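April, notebook 2, laundry build

Started after lunch and kept going until it got too dark to be fun. Lukian had flashed the new wrist controller settings before I came in, so for once we got to spend the time on cloth and skip the fight with the cables. What a difference! The arms move so much more gently now that I stopped hovering over the stop button.

Settings: grip force limit at 400 on the Meteck scale, slow approach, both wrist cameras logging. Svitlana wants the logs named by garment from now on, and she's right, I could never find anything in the old ones.
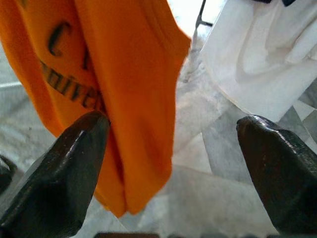
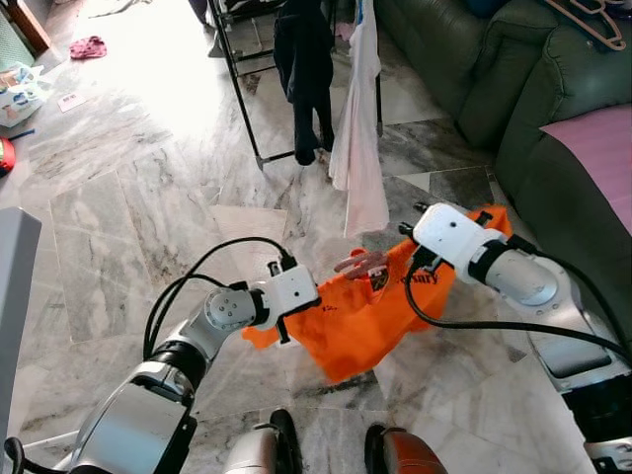
Orange cloth, from the wrist and from the head camera.
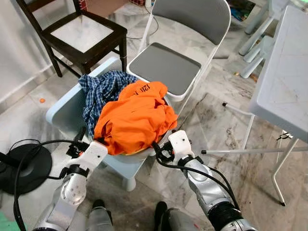
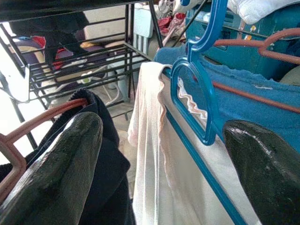

The thing I keep coming back to is slip. The old pads were fine on anything stiff and hopeless on thin knits, and I had been blaming the planner for it. Tried Svitlana's trick of closing halfway, pausing, then closing the rest. I love it. It's a two-line change and we should have done it in the winter.

Log is at 2,982 grasps in total since we started counting, good and bad together. I want to pull out the bad ones and see how many are plain depth errors - white cloth is my main suspect, the depth readings on it are very jumpy.

To do:
- order 14 of the Bultora pads, the softer kind
- redo hand-eye calibration on the left wrist
- ask Lukian if the Isex driver can log at the full rate
- tape down the loose cable before the next run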